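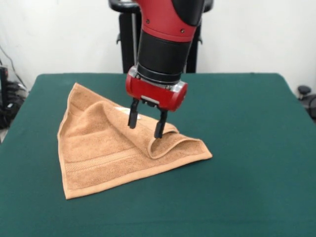
Tan terry towel, part folded, on the felt-covered table.

Linen Folding and Finishing Operative (full time)
Bridlow Linen Services, Zurnthorpe
Reference: 3272
Closing date: March 31, 2022

Bridlow supplies laundered towels, bath mats and robes to hotels, swimming pools and care homes. The post is in the finishing room at Zurnthorpe, where clean, dried items are inspected, folded, stacked and bagged for delivery. Washing and drying are handled by a separate team and are not part of this job.

Duties

Inspect each item on both faces before folding. Items with pulled loops, open hems, stains or thinning are placed in the reject cage with the correct colour tag.

Fold terry items to the customer's folding sheet. Sheets are kept at each table and state the number of folds, the finished width and which edge faces out. The standard hand towel is folded in half lengthways, then in thirds, hem inside. Bath sheets for the Geerts account are folded in quarters and rolled.

Square the corners before the second fold. A corner left pointing out of the stack counts as a fault at final check.

Stack by size and colour, tie, and attach the customer label. Shade matching is required on tan, stone and cream stock, which come from several dye lots and must not be mixed within a bundle.

Feed flat items to the Hovari folder when the line is short of staff. Training is given. Robes and items with hanging loops are always folded by hand.

Record bundle counts on the shift sheet and report shortages to the shift lead.

Brush down the felt on the hand tables at the end of each shift. Lint is bagged separately from general waste.

Working conditions

The work is done standing, with a chair available for inspection tasks. Table height is adjustable. The finishing room is warm in summer and carries a steady level of noise from the folder and the extraction fans. Ear protection is supplied. Stacks are moved by trolley, but there is regular lifting of tied bundles between table and trolley. Terry fabric sheds fibre, and applicants with a known dust or fibre allergy should say so on the form so that a suitable mask can be arranged.

Requirements

Good close eyesight, with glasses if worn, and reliable colour judgement. A short shade test is part of the selection.
Ability to read and follow written folding sheets in English.
Steady pace over a full shift. New starters are not measured on output during training.
Previous laundry, textile or packing work is useful but not required.

Hours and contract

Early and late shifts alternate weekly. There is a paid break in each shift. The contract is permanent after a trial period of 9 weeks. Annual leave may not be taken in the first half of August, when pool and hotel volumes are highest. Overtime is offered during that period and is voluntary.

Pay is at the site rate for finishing grade 2, with a supplement for late shifts. The current rate card is sent with the application form. Work tunic and safety shoes are provided and laundered on site.

Selection

Shortlisted applicants attend a practical session at Zurnthorpe. It consists of the shade test, an inspection task using a mixed batch of towels, and a folding task from a sheet not seen before. Accuracy is scored first and speed second. Travel costs within the county are refunded on production of a ticket or mileage note.

How to apply

Application forms are available from the gatehouse or by post from the Bridlow personnel office, Zurnthorpe. Quote the reference on the form and on the envelope. Do not send original certificates. Forms received after the closing date are held for the next intake.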